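To: kekville-shared-kitchen list
Subject: Re: Drinks and snacks on the white table

Hello all,

I said I'd reply properly to the question from September. The earlier message first, for anyone who has joined since:

> Can we agree what goes in the basket and what stays on
> the table? I went to wipe down on Clavon's side and had
> to move everything twice. Bottles were in with the
> crisps and a packet got crushed.
> Policarpio floor

My suggestion is that the basket is for packets and other light things, and drinks stand on the table beside it. The basket goes at the left-hand end. It has holes in the walls, so anything that leaks in there comes straight out on the table.

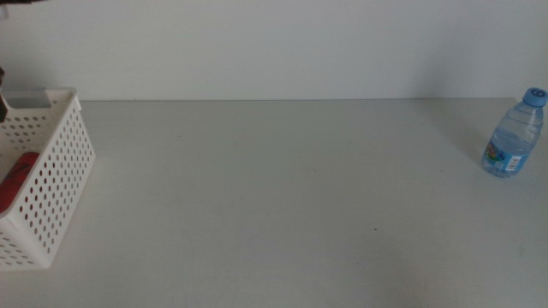 Clavon second floor has since written to me to say that they would sooner have drinks in the fridge and nothing on the table at all. I understand that, but the fridge is shared by 85 people and the door shelves are full by 10 in the morning. Spare drinks can wait on the table and go in the fridge as room comes up.

So, for the Uvance building, from next month:

1. Cans and bottles. Stand them upright, a hand's width apart, with the labels facing out. The red cola cans and the bottled tea can share a space. Unopened ones only, please. If you have started a bottle, put your initials on it and take it to your desk.

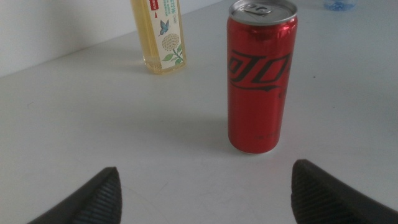 2. Packets. These go in the basket, lying flat, with the larger ones at the bottom. Please don't fill it above the rim. If it's full, the overflow box is under the sink, and the key to that cupboard is on hook 7.

3. Wiping down. Slide the bottles to one end, wipe, dry, slide them back. The surface marks if it's left damp, and the wall behind needs doing too. Five minutes is enough.

The pale yellow tea seems to be what most people want, going by the replies I had. 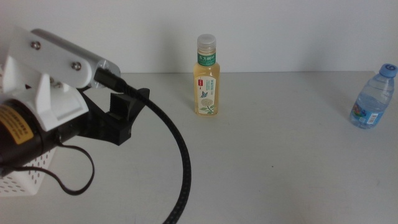
I'll put it on the next order along with the water. We have 356 left in the drinks budget until the end of the quarter, so no new flavours until then. If you want something different, add it to the sheet by the kettle and I'll look at it when the money is renewed.

On the crushed packet, I've replaced it. The basket is deep enough for what we buy as long as the bottles are kept out of it.
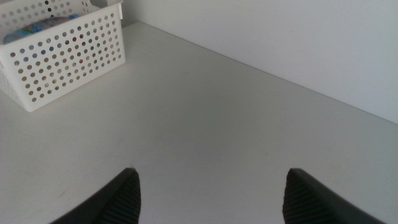
The second basket, the one Clavon lent us, has a split corner and is going back. If anyone has a spare of a similar size, let me know off list.

Thanks,
Kitchen rota, Uvance building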